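Does marble-look laminate hide anything?

The Katene catalog says a veined top "forgives everyday marks." I've had mine in the corner for five months and I'm not convinced. Gray crumbs, sure, they vanish into the cracks. Whitish smudges don't. I went at them with the Clernix spray, 2 rounds, and I still couldn't tell you if I was cleaning a smudge or rubbing at the print.

The pattern isn't even, either. It's busy through the middle and nearly plain white back by the walls, so the back corner is where I'd expect every coffee ring to show. For $109 I wanted veins all over. 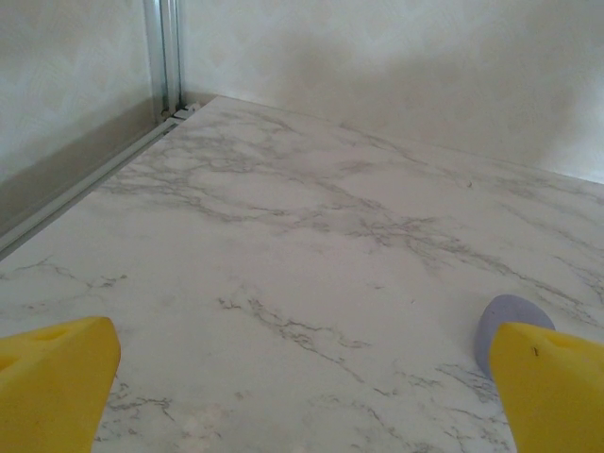

The white marble-pattern top, faint smudges included.

My sister-in-law loves hers. She also wipes it down every night, and I'm not going to.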